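The last bus to Curncombe

Mahnaz Rashti missed it by a minute. Maybe less. Tail lights going round the bend, rain, one glove. She had 24 pence and her mother's key, and the house was over 30 miles off.

So she walked. Stupid, but she walked.
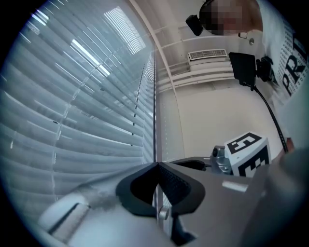
By the quarry a van pulled up. Old man, dog on his lap. Said he'd known her mum, back at the Donati works. Said she sang on the night shift.

– She never sang, said Mahnaz.

– She did, he said. Terribley.

The dog moved over. She got in and asked him wich songs.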